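Vistik – Equipamento para oficinas, laboratórios e ensino técnico

Início > Ferramenta manual > Aperto e montagem > Chaves sextavadas > Jogos em suporte

Jogo de chaves sextavadas em L com suporte plástico Skudcombe

Referência de catálogo: 192
Categoria: ferramenta manual de aperto
Disponibilidade: em armazém

Apresentação

O jogo Skudcombe destina-se a oficinas de manutenção, laboratórios escolares e postos de montagem em que se utilizem regularmente parafusos de sextavado interior. As chaves, de formato em L, são fornecidas num suporte plástico de cor viva, que as mantém reunidas durante a utilização, o transporte e a arrumação.

O artigo integra a gama de ferramenta manual da Vistik desde a reorganização do catálogo e substitui o antigo jogo em bolsa de tecido, cuja comercialização foi descontinuada em março. Os clientes institucionais com contratos de fornecimento em vigor podem solicitar a substituição direta da referência anterior, mantendo-se inalteradas as condições acordadas. 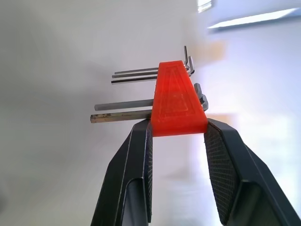
Departamento de Ferramenta Manual e Consumíveis de Oficina

O suporte é um bloco alongado de plástico translúcido, em tom laranja-avermelhado, mais estreito numa das extremidades e mais largo na outra. A face superior, plana, apresenta um rebaixo de contorno triangular que acompanha a forma da peça. As chaves atravessam o suporte, ficando as hastes compridas de um lado e os braços curtos do outro.

A cor foi mantida a pedido de vários estabelecimentos de ensino. Em bancadas partilhadas, e sobretudo junto de aparas e peças metálicas, um suporte de cor intensa localiza-se com maior facilidade do que um suporte preto ou cinzento.

Composição do fornecimento

Jogo de cinco chaves sextavadas em L
Suporte plástico laranja-avermelhado
Folha de instruções em português
Etiqueta adesiva para identificação do posto ou da sala

Utilização

Antes de cada aperto, deve confirmar-se que a chave corresponde à medida do parafuso e que entra até ao fundo do sextavado. Uma chave de medida inferior pode rodar em falso e danificar tanto a ferramenta como a cabeça do parafuso.

A haste comprida permite alcançar parafusos recuados e rodá-los rapidamente quando oferecem pouca resistência. O aperto final deve ser efetuado com o braço curto introduzido no parafuso e a força aplicada na haste comprida. Não é permitido prolongar a chave com tubos ou outros elementos de alavanca.

Recomenda-se retirar do suporte apenas a chave necessária e repô-la logo após a utilização. O suporte não foi concebido para servir de punho em operações de aperto com esforço elevado.

As chaves não possuem isolamento elétrico. A sua utilização em equipamentos sob tensão é proibida, qualquer que seja a tensão de serviço.

Conservação e limpeza

As chaves devem ser limpas com um pano seco no final de cada período de trabalho. Em ambientes húmidos, aconselha-se a aplicação periódica de uma película fina de óleo de proteção, com remoção do excesso antes da reposição no suporte.

O suporte pode ser lavado com água tépida e detergente neutro, devendo estar completamente seco quando as chaves forem recolocadas. Devem evitar-se acetona, diluentes e outros solventes agressivos para os plásticos. O aparecimento de pequenos riscos superficiais é normal em serviço e não afeta a retenção das chaves.

As chaves com arestas arredondadas ou haste torcida devem ser retiradas de uso. O esmerilamento da ponta não é recomendado em contexto escolar.

Arrumação em sala ou oficina

O jogo pode ser guardado em gaveta, em caixa individual ou no painel modular Flekilcombe, comercializado separadamente. Para salas com vários postos, o departamento sugere a atribuição de um jogo a cada bancada e o registo do respetivo número na etiqueta fornecida. A conferência deve ser feita com as chaves colocadas no suporte, antes do encerramento da sala.

Condições de fornecimento

O artigo é vendido à unidade ou em embalagem coletiva de 200 jogos. As encomendas em embalagem coletiva beneficiam do preço institucional, mediante apresentação de nota de encomenda emitida pela entidade compradora. O armazém central mantém uma reserva de mais de 2.000 jogos, destinada prioritariamente aos concursos de apetrechamento de oficinas escolares.

A distribuição é assegurada pela Nikolovski. As encomendas confirmadas até às 15h00 são preparadas no próprio dia útil. O destinatário deve verificar o estado das embalagens no ato da receção e inscrever qualquer reserva na guia de transporte.

Garantia e chaves de substituição

A garantia abrange defeitos de material e de fabrico, tanto das chaves como do suporte. Excluem-se o desgaste normal, a perda de componentes e os danos resultantes da utilização de prolongadores ou de solventes não autorizados.

As chaves podem ser encomendadas individualmente, com indicação da referência do jogo e da medida gravada na folha de fornecimento. O suporte está igualmente disponível como peça avulsa.

Contacto

Os pedidos de cotação e de esclarecimento técnico devem ser dirigidos a Eleni Dervishi, responsável pela gama de ferramenta manual, através do formulário de contacto institucional, com menção da referência 192.

Artigos relacionados

Painel modular de arrumação Flekilcombe
Óleo de proteção para ferramenta manual
Etiquetas de identificação para bancada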